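Mistetti Linen Reuse Program
Progress report to Setari, period ending May

1. Collection
Intake at the Dridness depot reached 3,199 kg, against a plan of 3,000 kg. Two hotels joined the route in April. Mattress covers now make up about 40 percent of intake by weight - higher than forecast - and take longer to sort than sheets. Blue garments are routed to the fiber line. 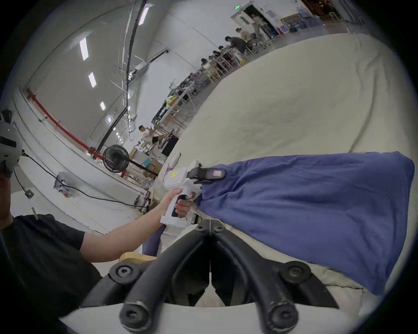
2. Washing and repair
The McKinnon washer was out of service for six days awaiting a drain valve. The repair backlog is down to 2 pallets.

3. Next period
Dardo Montecinos will submit the revised water budget in June.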